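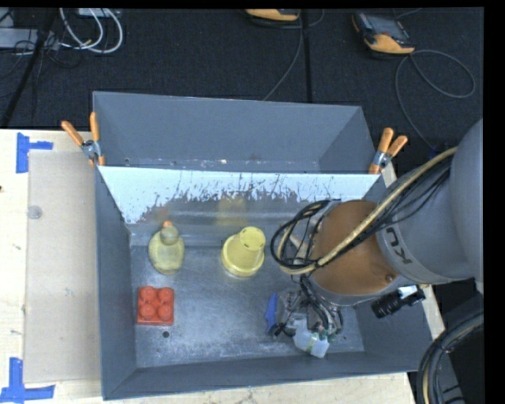
Gripper comparison – working group meeting
Minutes, December

Present: Aksel Sveinbjörnsson (chair), R. Okafor, M. Lindqvist, T. Pell (minutes)
Apologies: D. Hauksdóttir
Start: 10.15

1. Minutes of the last meeting
Agreed with one change. Under item 4, "Skerkau fingers" should read "Coltik fingers".

2. Progress on the bin trials
ML reported 2723 grasp attempts logged so far across both sets of fingers. Of these, 134 have no usable force reading and will be left out of the comparison. Most of the gaps are in the early runs, before the logging script was changed.
The toy duck, the yellow cup and the four-stud block stay in the object set. The block is the hardest of the three when it lies flat on the metal floor. RO asked whether the duck should be scored by body or by head grasps. Agreed: body only, head grasps to be noted in the comments column.

3. Bin and divider
The lower edge of the divider panel is scratched and chipped. RO is concerned that new marks will confuse the segmentation if they appear part way through a set. MH to be asked for a price on a replacement panel – correction, this goes to D. Hauksdóttir, who holds the budget.
Reflections in the metal strip under the divider were discussed again. AS does not want it covered until both sets of fingers have been run under the same conditions.
The orange-handled clamps stay on both side rims. Nobody is to move them between runs.

4. Cabling at the wrist
The black cable loop beside the wrist hangs over the bin. TP would like it shortened. AS pointed out that the wrist needs the slack for the far corner poses. Left open – TP to try a tie higher up, next to the hose, and report back.

5. Betell controller
Firmware arrived but has not been installed. Agreed to hold it until the current set is finished.

6. Next set of runs
Coltik fingers first, then Skerkau, with up to 8 objects in the bin. Five start layouts, the same for each. ML to write out the layouts and pin them by the door.

Actions
TP – cable tie trial
ML – start layouts; list of the excluded attempts
RO – comments column in the score sheet
AS – speak to D. Hauksdóttir about the panel

7. Any other business
RO asked for the room to be booked until 18.00 during the runs. AS to arrange.

Meeting closed 11.05.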